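## 4. Descaling the Galia Countertop Water Filter

Applies to the two-stage model and to the older single-stage model with the Fedton cartridge housing.
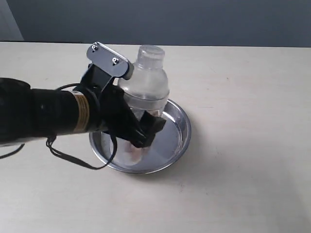 Younes Abdel Rahman wrote to us after the last edition that step 6 was too vague for hard-water areas, and that he had run the rinse cycle once, tasted acid in the first jug, and gone back to the beginning. He asked for a fixed number of rinses and a clear point at which the cartridge goes back in. Both are now given in 4.3.

### 4.1 When to descale

Descale the unit when any of the following applies:

- The SCALE indicator stays lit after power-up.
- Flow at the spout has dropped and the cartridge is new.
- The counter shows 444 or higher. The counter records liters since the last reset.

In hard-water areas the indicator may light well before the counter reaches this value. Follow the indicator.

### 4.2 Preparation

1. Close the inlet valve and press DISPENSE until flow stops.
2. Unplug the unit.
3. Turn the cartridge housing counterclockwise and lower it straight down. Expect a small amount of water in the bowl of the housing.
4. Remove the cartridge. Stand it upright in a clean container and cover it.
5. Fit the blank plug supplied with the unit. The older model uses the gray plug, part Lý-2.

**CAUTION:** Never run descaling solution through a cartridge. The carbon will hold the acid and release it into drinking water. A cartridge exposed to solution must be thrown away.

### 4.3 Descaling cycle

1. Dissolve 50 grams of citric acid powder in one liter of lukewarm water. Stir until clear.
2. Pour the solution into the service tank and close the lid.
3. Place a bowl under the spout.
4. Plug in the unit. Hold DISPENSE and RESET together until the display reads dE.
5. Release both buttons. The pump runs in short bursts with long pauses – this is normal.
6. When the display reads End, empty the service tank, fill it with plain water, and run the cycle again. Do this 2 times.
7. Unplug the unit, remove the blank plug, and refit the cartridge. Hand-tighten only.
8. Open the inlet valve and discard the first two jugs.

**Note:** If the pump stops during step 5 and the display reads E2, the inlet strainer is blocked. Clean it as described in section 5 and restart from step 4. The solution already in the tank can be used.

**CAUTION:** Do not mix citric acid with bleach or any chlorine-based cleaner. Do not use vinegar; it attacks the spout seal.

### 4.4 Resetting the counter

Hold RESET until the display shows zero. The counter does not reset by itself at the end of a cycle. If the cartridge was replaced at the same time, mark the month on the housing label.

Seals and blank plugs can be ordered from the Girnstead parts desk. Quote the model code printed under the service tank.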